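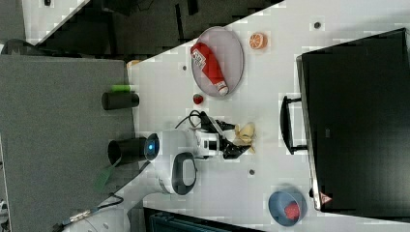 Figure 9. Trirkeo arm at the sorting table, with banana, plate and blue bowl.

Section 9: Sharing the table with the arm

We know a new helper can feel like a lot at first – take your time with these steps.

1. Set the plate and bowl within the arm's reach, and start with a few items only.
2. Choose Program 300 on the Clendum panel and press Start.
3. Let the arm finish its move before you reach in to add or take anything.

Note: You still decide what goes where. The arm takes over the repeat lifting, and checking is now part of your shift.

Caution: Keep hands and sleeves away from the gripper. If it stops with code 774, press Hold and call your lead.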